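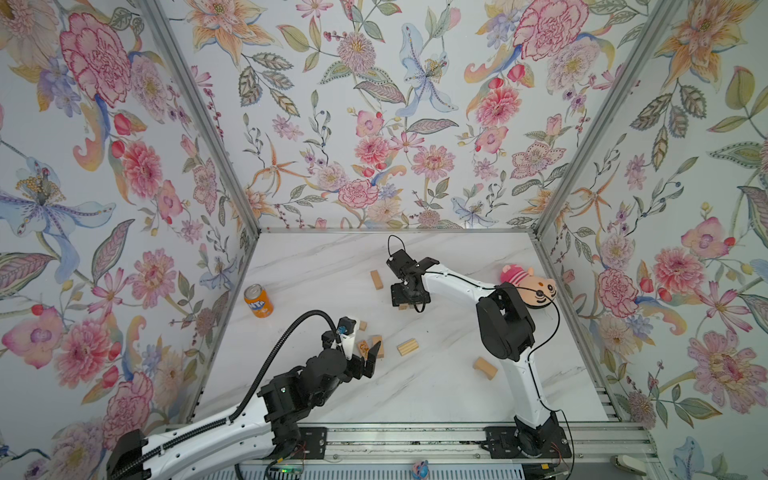
## 4. Lining the enclosure and fitting the tabletop

This section covers the wall panels, the corner posts and the marble-pattern top of the Gutel bench enclosure. Read it through once before cutting any paper. Sections 2 and 3 (base and front rail) must be complete.

### 4.1 Parts and tools

- Wall panels: left, back, right
- Aluminum corner posts, two
- Metal edge strip for the far edge of the tabletop
- Tabletop, white marble pattern
- Wallpaper, Zekevitz floral, one roll
- Ready-mixed paste for coated board
- Smoothing brush, seam roller, snap-off knife, steel rule
- Hex key from the fastener bag

Check the batch number on the wallpaper label before opening the wrap. Paper from batch 211 has a wider unprinted margin than later batches. Trim this margin off before step 4.2.3.

### 4.2 Papering the panels

Paper the panels flat on a table, before they go into the posts.

1. Wipe each panel with a damp cloth and let it dry.
2. Lay the three panels side by side, face up, in the order left, back, right. Mark the top edge of each in pencil.
3. Unroll the paper across the back panel first. Move it until a full bloom sits clear of both side edges. Large flowers split at a post are the most noticeable fault in a finished enclosure.
4. Cut the back piece with 13 mm spare on every side.
5. Cut the left and right pieces with the same allowance. The Zekevitz print does not have to match across the corners, as the posts cover the joint. It must run the same way up on all three panels. Check that the stems point down.
6. Paste the panel, not the paper. Cover the full face and work out to the edges.
7. Set the paper down from the top and brush from the center outward. Lift and relay any section that traps air. Do not push a bubble toward a flower with a fine outline, where a crease will show most.
8. Turn the panel over, fold the spare around the edge and roll it down. Cut the corners at 45 degrees.
9. Leave the panels flat to dry overnight.

> **Caution:** Change the knife blade after every panel. A dull blade tears damp paper and leaves a white fringe that cannot be hidden.

### 4.3 Fitting the corner posts

1. Stand the back panel in its channel. Have a second person hold it.
2. Slide a corner post onto each side edge. Keep the post vertical and press evenly from top to bottom.
3. Start the lower screw in each post but do not tighten it.
4. Bring in the left panel, then the right. Ease each one into the free slot of its post. If the paper starts to ruck, pull the panel out and trim the folded edge.
5. Check the inside corners with a square.
6. Tighten the lower screws, then the upper screws. Stop when the washer no longer turns.

**Note:** Papered panels are a closer fit than bare ones. Rub a little candle wax inside the slot if a panel sticks. Do not use oil, which soaks into the paper and leaves a permanent stain.

### 4.4 Fitting the tabletop and edge strip

1. Vacuum the base. Grit left under the top will make it rock.
2. Lower the tabletop in from the front, far edge first.
3. Slide it back until it meets the back wall along its whole length. The gray veining has no set direction, so the top may be turned end for end if that gives a better fit.
4. Lay the metal edge strip along the far edge, over the joint between top and wall.
5. Press the strip down from the middle toward each end.
6. Peel the protective film off the tabletop last.

> **Caution:** Do not cut paper or board on the tabletop. The pattern is a surface layer and knife marks cannot be polished out.

### 4.5 Setting out the wooden blocks

The blocks are kept on the tabletop during use. Scatter them across the top, clear of the walls. Check the underside of each block for splinters and sand it if needed. Lift the blocks when moving them.

### 4.6 Care

- Dust the walls with a dry, soft brush. The print is not washable.
- Wipe the tabletop with water and a drop of dish soap, then dry it.
- Wipe the posts and edge strip with a dry cloth. Abrasive cream dulls the aluminum.
- If a seam lifts, apply paste behind it with a thin card, roll it down and leave it for 62 minutes before touching it.

Replacement wallpaper is supplied by the Drorkdale parts counter under item 98. Order a full roll even for one panel, and keep the offcuts for patching.

Continue with Section 5, Lighting.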